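How is a basket made?

People have been making baskets for thousands of years. They were making them before they made clay pots. A basket is light, it is strong, and you can weave one with no tools except your hands and something sharp to trim the ends.

What are baskets made from?

Wicker is not the name of a plant. It is the name for anything woven in this way. The strands can be willow, cane, rushes or rattan, a climbing plant that grows in hot forests. Some baskets are woven from strands made in a factory. These can look very like the plant kind, and it is often hard to tell which you have got until you touch them.

Willow is cut in winter, when it has no leaves. Dry willow snaps, so the weaver soaks it in water until it bends.

Over and under

The weaver makes the base first. Then long strands called stakes are fixed around it, pointing upwards. Thinner strands, called weavers, go in front of one stake and behind the next, all the way round. Each row is pushed down hard against the row below.

If the stakes lean outwards a little, the basket ends up wider at the top than at the bottom. Last of all comes the border, which is the rim. It holds everything in place and stops the ends from poking you. 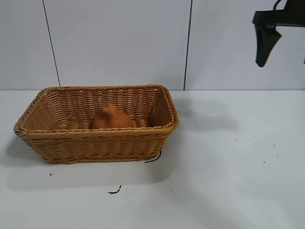
A rectangular basket with a thick, twisted rim. Its sides slope in towards the base.

Why not just use a box?

Air can get through the small gaps in a basket. This is good for things like onions and bread, which can go mouldy if they are shut in. Baskets also bend slightly when you knock them, so they do not crack easily.

Try it yourself

You need 2 sheets of coloured paper, scissors and glue.

1. Fold one sheet in half. Cut 6 slits from the fold, stopping before you reach the edge. Open it out.
2. Cut the other sheet into 8 strips.
3. Weave the first strip over and under. Start the next one under and over.
4. Push the strips close together and glue down the ends.

Allow some 30 minutes. Ask an adult if you need help with the cutting.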